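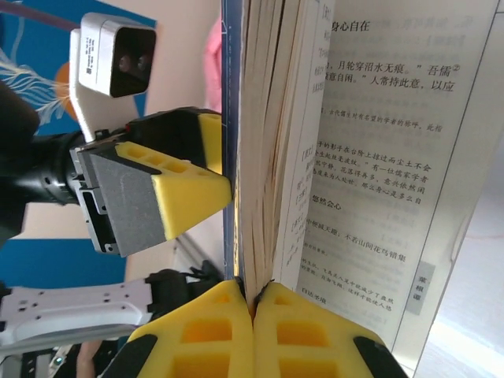

One reader in Wedley wrote in to ask why the pages in old books go yellow, and whether it means somebody spilled tea on them. Sometimes, yes. Mostly it's the paper doing it all by itself.

Paper is usually made from trees. Trees contain a stuff called lignin, a kind of glue that keeps them standing up - handy for a tree, less handy for a comic book. When light and air get at lignin, it slowly changes and turns yellowish brown.

Newspaper is full of it. Leave one on a sunny windowsill in April and it will look like your great-grandfather's by summer vacation. Better paper has had most of the lignin taken out, and some books more than 100 years old are still paler than last year's coupons.

Can you stop it? You can slow it down. Keep books out of the sun, and away from attics, which are hot, and basements, which are damp. A plain shelf in a plain room is perfect. Books have very boring taste in vacations.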